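Towel folding cell in a small laundry: what changed for our people
Started by zodi_lint, March, 7:40 am

zodi_lint wrote:
Good morning to all. I am shift lead at a laundry which serves gyms and car washes, and since last autumn we have one folding cell on the microfibre line. My manager, Sharada Hegde, asked me to collect experience from other places before we decide on a second one. English is my third language, so please excuse the long sentences.

The numbers first. On a good shift two people fold 2930 pieces by hand. The cell folds 814 in the same hours. So it is much slower, but it also works when the people have gone home. We have lost no jobs. What we have lost is the quiet work. Folding was the place where you could sit for an hour when your back was bad, and now the people who did it are at the sorting belt, standing.

Keogh_line4 wrote:
814 is not bad for cloth. Ours was sold to us with a much higher figure and we never came near it. How do the towels arrive at the cell? If a person must lay each one flat first, you have only moved the work one metre to the left.

zodi_lint wrote:
It is a fair question. Some we lay flat, some go in as a heap, and the heap is where the time goes. I put three pictures of the blue ones.

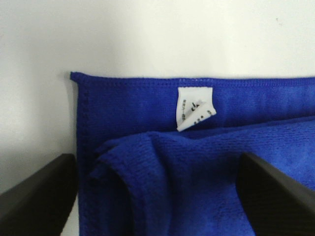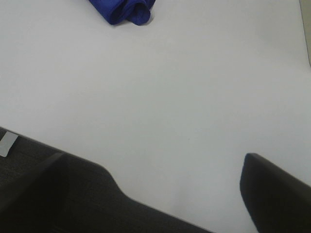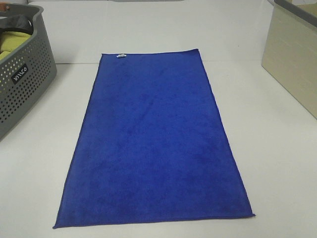
Re: who lays them flat?
Keogh_line4 wrote:
Thank you, this is more useful than the brochure. The last one, with the towel spread out and the label at the far hem, is what I would call prepared work. In the first one the fabric is bunched up in front of the fingers, and I would like to know how often it gets that right.

zodi_lint wrote:
From a heap, 75 in every 100 are folded well enough to pack. The others go to a table where a person does them again. From flat it is much better, but I don't have a number I trust. The care label is a nuisance for us also by hand, because our customers want it inside the fold.

tritico_enda wrote:
I must disagree a little with the first post. I am the union contact at our site, Enda Ó Néill, some of you know me from the Vekley thread. "We have lost no jobs" is what we said also in the first year. Then two people retired and their places were not filled. I don't say it is wrong to buy the machine. I say you should write down now, before the second cell, what happens to the places when somebody leaves.

zodi_lint wrote:
Enda, I accept this. I looked it up, and one place on nights has been open since the winter. I had not connected it with the cell, and I am not sure it is connected, but I will ask.

pressroom_mo wrote:
For me the seated work is the bigger matter. We had the same, and our solution was cheap: the person who repairs the bad folds has a high chair and a table at the right height, and everyone takes a turn of 2 hours there. Before that it was always the same two colleagues and the others were angry.

Keogh_line4 wrote:
We tried turns and stopped. The repair table needs somebody who sees quickly what went wrong and tells the technician. With a new face every 2 hours the same fault came back all week.

pressroom_mo wrote:
Then write the faults on a sheet and leave the sheet on the table. We do it with a pencil on a string.

tritico_enda wrote:
Also ask who gets the training. At our place it went to the youngest on the shift, without any discussion, and the older ones understood this as a message. It took a long time to repair the mood.

zodi_lint wrote:
Here it was me and one technician, so the same mistake perhaps. I will propose to Sharada three things: the turns with a chair, the fault sheet, and training for two people from the old folding table. The open place on nights I will raise separately. Keogh_line4, if you still have your fault list from the time before you stopped the turns, I would be glad to see it.

Keogh_line4 wrote:
I have it on paper only. I will type it up this evening and send it to you by message.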